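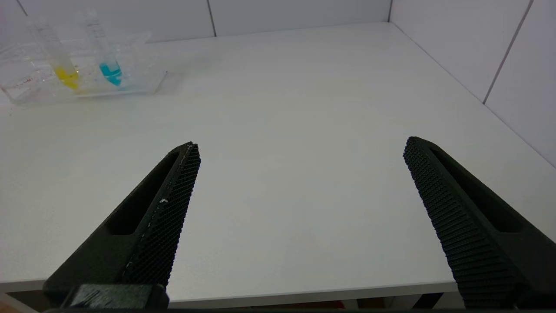 Jaws open over the bench, with the yellow and blue tubes in the rack at the back.

Re: [nastwood-labauto] Bastadmont open afternoon – did anyone get there?

> Hi all,
>
> I had my name down for the Bastadmont open afternoon and then couldn't get
> away from work. Did anyone from the list go? I'd like to know three things
> before I ask my manager for a travel day in January.
>
> 1. Was the arm running by itself, or was someone driving it?
> 2. What are the finger pads like? Ours are smooth rubber and anything
> with a taper to it slides out.
> 3. How does it go with clear labware? Our camera loses glass completely
> against a pale bench.
>
> Thanks,
> Sabina Khan

Hi Sabina,

I went with two others from Nastwood. We got there a bit after one and stayed until they packed up. Parking is behind the Dmytriv building, not at the front as the flyer said, and you need to sign in at the loading dock.

On your first question, it was both. The first hour was teleoperation, with one of the staff on a hand controller and visitors allowed a turn at the end. After the tea break they switched to Selura, their in-house control software, and let it run the same pick and place jobs without anyone on the controller. They were upfront about the numbers. They ran 64 attempts while we were there and 41 were counted as good. A nudge from a person counted as a fail, and so did putting a tube back in the wrong hole. The Selura model was trained on 3,480 recorded demonstrations, all done on that bench. When I asked about moving it to a different bench they said they hadn't tried, and they expected it to do worse.

The fingers are black and tapered, with a long slot through the body. The inner faces have a fine raised texture, close to a crosshatch. I was allowed to feel a spare pair and the bumps are firmer than I expected. They told us a set of pads lasts them 9 weeks, then grip on wet plastic falls away and they change both sides together. They wipe them down with ethanol between sessions. I can't tell you what the pads cost as they make them themselves. I did ask whether they'd sell a set and got a polite maybe.

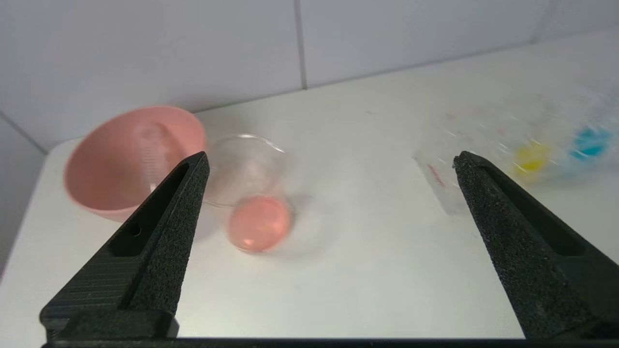

Clear labware was the part I'd driven up for, because we have the same trouble as you. The bench is white and the wall is white tile, so there is very little for a camera to work with. Their approach is to put dye in everything and let the system find the liquid first, then work out the vessel from that. You can see why with the glass beaker next to the pink bowl – the rim is only a few faint reflections, but the pink liquid stands out straight away. The bowl gave them no grief at all, as you'd expect from something that's one solid colour. I asked about empty glass and the answer was that they mostly avoid it. Blur is still a problem when the wrist is moving quickly, and they've slowed the approach down to suit.

A couple of other things. The talk beforehand ran long and you could skip it if you've read their group page. The bench itself is behind a light curtain, so visitors watch from a metre and a half back and follow the wrist camera on a monitor. If you want a turn on the controller, put your name on the sheet when you arrive, as it filled up before two.

They're planning another session and said they'd post the date here. I'd say it's worth your travel day if you can bring some of your own tubes. They were happy to try ours, and the short ones with the screw caps gave it the most bother.

I've got four pages of notes on the jig they use to hold the racks. They're handwritten, but I can scan them if anyone wants a copy.

Cheers,
Neil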